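Marker pose jumps when the gripper rotates – student project

Katia Marino
Posted 2 Jul 2019

Our club records demonstrations with hand-held grippers and fiducial blocks, tracked by one overhead camera. Pose is stable until the operator rolls the wrist, then it flips by a large angle for a few samples and returns. The last session gave 2568 usable samples out of 3738. Task is picking up a glass container. Calibration was redone twice, no change. Is this the detector or the lighting?

Theerawat Nilsuwan

Had the same thing. Buy a better camera.

Rebecca Benedetti

Probably neither. A single flat marker seen nearly head-on has 2 pose solutions with similar reprojection error, and the solver picks between them on noise. Log both errors per sample and reject when the ratio is close to 1.
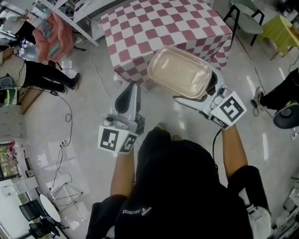 Two faces at an angle to each other remove most of the ambiguity, provided you solve them jointly as one rigid body. Solving each face separately and averaging will make it worse. Check glare as well – a shiny floor won't flip a pose, but reflections on the print cost you detections.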